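Packing the small parcels: how we do it now

Since the April newsletter we have changed the way the small mixed parcels are packed, and several readers who send things in to the Lallance table have asked for the details in one place. The notes were last brought up to date in December 2023.

The small parcel scheme is the one that goes out through Purnus, our delivery partner. It is separate from the large crates. Each parcel holds a handful of ordinary household things: tissues, toiletries in cartons, tea or something else dry in its own packet, sometimes a small boxed item for the kitchen. The list of what is accepted is still on the back page and has not changed, except that glass jars are now out altogether.

We sent 2124 small parcels this year, against a target of 2000. Of those, 216 came back or were reported as damaged. Most of the damage was crushed corners on cartons, and a fair amount of it could be put down to the way things had been placed in the box. The new order of packing is meant to deal with that.

1. Make up the box and leave the flaps open

Use the plain brown corrugated boxes from the lower shelf. Fold the base, press it flat on the table and tape the underside once along the join and once across. Leave the long flap standing up and out of the way while you fill. Some people like to fold it right back under the box, but it weakens the crease and the lid then lifts in transit.

2. Tall, stiff things go in first

Anything in a firm package stands upright, with the printed front facing you so that the checker can read it without lifting it out. Keep it close to a wall of the box. If it comes higher than the walls, it belongs in the next size up and should not be laid at a slant to make it fit.

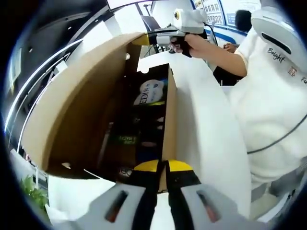
3. Narrow cartons against the side

Slim cartons are the ones that suffer most. They go on end against the inner wall, barcode where it can be seen. The barcode matters because the Orketti stock sheet is filled in from it, and a carton packed with the code hidden has to come out again. Two slim cartons can share a wall. Three is too many in the small box.

4. Soft packs last

Tissues, wipes and anything else that gives a little go in after the hard things, and they do the work of padding. A pack of tissues pushed up beside a carton will hold it still better than crumpled paper, and it means one less thing for the person at the other end to throw away. Lay the pack with its label up. Don't squash it down to make room for something more – if the flap won't close flat, take the last item out and start another box.

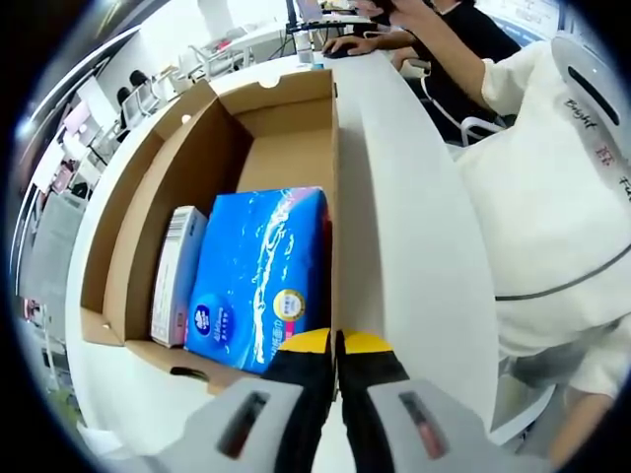
Ansari wrote in after trying this at home and would sooner have the tissues at the bottom, so that the cartons land on something soft if the parcel is dropped. We tried it both ways before settling on the order given here. With the soft pack underneath, the cartons tended to lean, and once they lean the corners catch on the lid. For boxes going up stairs or over long distances a folded sheet of card on the base is a fair compromise, and there is plenty of offcut card under the table.

5. Check and close

Read the contents against the slip, put the slip on top and fold the short flaps in before the long ones. One strip of tape is enough on the small box. Please write the parcel number on the end panel as well as the lid, as they are stacked with the lids hidden.

What we are short of

Tissues in soft packs, plain ones or printed, are always wanted. We also need brown tape and the next size of box. We have more than enough shampoo for the present.

Stock at the last tally was 3273 items, which sounds a lot but is heavy on toiletries and light on everything else. Things can be left at the Lallance table at the usual times. Please don't leave bags by the side door, as the mat there gets soaked.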